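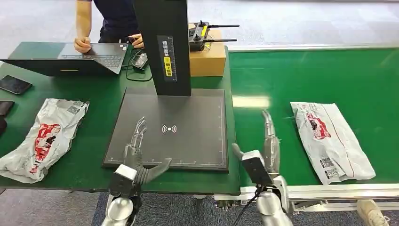

Support > Tickets > Parcel cell 2 > Ticket 663

Ticket 663: right hand drops out during bag pick

Opened by Merike Sproģis, 3 May 2018

Hi all, me again with the two-handed robot at the Udgate site! The left hand has been fine all week, but the right one keeps going limp halfway through a pick from the conveyor. The fingers just stop answering, the controller throws fault 505, and I have to home both arms before it will run again. It did this nine times before lunch, always with the white plastic shipping bags and never with boxes (though we haven't run many boxes, to be fair).

What I've tried so far:

- Restarted the hand controller. Good for a few picks, then the same thing.
- Swapped the left and right hand settings on the laptop and swapped them back. No change, and I was a bit nervous doing it.
- Slowed the right arm down to half speed. Now this one helped! I got 26 bags in a row before the fault came back.

Reply from Gediminas Ramanauskas, Fomley support

Thanks Merike, the half speed result is really useful. I'd look at the cable at the right wrist next. Power down, unplug it, check the pins, and see how much slack you have when the arm is at full reach over the belt. If it pulls tight there, re-route it with a bigger loop and clip it to the forearm, then try full speed again. Please leave the hand settings alone for now - if they get saved the wrong way round you'll be recalibrating both sides.

Reply from Merike

OK, powered down and had a look. Pins are straight, but the plug wasn't pushed all the way home, and at full reach the cable was tugging on it. I gave it a bigger loop, pushed the plug in until it clicked and put a clip on. Back to full speed after that and we ran some 200 bags, no 505. I'd still like a spare cable on the shelf, so could you add one to the Clilton order? Please keep the ticket open until the night crew has had a turn with it.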